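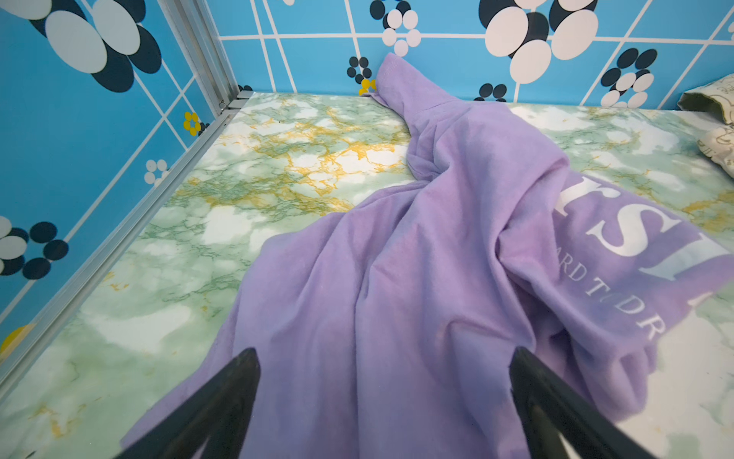 May, Sunday, workshop notebook, linen and towels

Today I wanted to settle the question of how we fold the printed towels, which is open for too long already. We have the plain ones under control, but the printed ones give me trouble every time, and the reason is the lettering. On the lavender towel the big white letters run at the right side, with a smaller line of white capitals under them, and when the cloth lies crumpled like this both lines disappear partly into the folds. I can read "rst" and then "ARD TO DR" and the rest I must guess. If a customer opens the parcel and sees half a word, it looks careless, so the fold has to be decided by the print and only after that by the size of the shelf.

Reading time: 4 min

What I tried, in the order I tried it.

First the fold in thirds, same as for the plain towels. Long side to the middle, other long side over it, then half. It is fast and the pile stands well. With the print it is bad. The crease goes through the large letters and after one night under the pile there is a line in the white paint. I pressed it with the hand and it became better but did not go away. I do not want to iron on print, we had this discussion in the Bikby order already.

Second, print inside. The towel is folded with the letters protected and you see only violet. The paint is safe, but on the shelf I cannot know which towel is which without opening it. I did it with 2 towels and mixed them up before lunch.

Third, the roll. Start at the end without letters, roll firmly, finish with the print on the outside. This I liked most. No hard crease anywhere, and the letters stay on the surface of the roll, at least the large ones. The smaller line goes around the curve and you have to turn the roll to read it. Problem: the rolls do not stay closed. The Srithong paper bands are too narrow for terry, they slide off when you pick the roll up. I have to ask if they have a wider one.

Something I noticed also. When the towel is taken out of the basket by one corner it twists like a rope at that end, and this twist stays in the cloth when you lay it down. If you begin to fold without opening the twist, all the next folds are crooked and you can start again. So: lay down, find two corners on the same short side, pull them apart, stroke from the middle to the outside. Only then look for the print. I was skipping this step and I think most of my bad piles came from there.

The marble covering on the work surface is good for this job. The cloth slides when I want it and it is easy to wipe lint away. I would not use the yellow veins as a guide for straight edges, I tried it and they go everywhere. Better two strips of tape in a dark color - to do next time.

Stock, copied from the sheet so I do not lose it: 3,541 plain, 1,121 printed. The Jumus shelf is made for around 2,000 folded pieces. For rolled pieces I do not have a number yet, and it will be less. Before we change the method for all printed towels somebody should fill one complete compartment with rolls and write the result here.

Decision for now: plain in thirds as before. Printed rolled, letters outside, and no iron. The old Hiltiteo labels can be used up on the plain ones, please do not put them on terry with print, the glue takes the paint.

Open points: wider bands. Tape on the table. Compartment test. Does the crease in the white paint come out after washing? I put the creased one aside with a pin in the corner, do not pack it.

We use cookies to remember your settings and to count visits. Accept / Manage choices

Comments (3)

I filled half a compartment with rolls yesterday, they fall forward when you take the lowest one. Maybe a small edge of wood in front?

Could you fold in half first and then roll? We do it so with the bath mats. The roll becomes shorter and fatter but it stays closed without band.

Tried half and then roll with one printed towel. Stays closed, but the big letters come out shortened. For plain ones it is very nice.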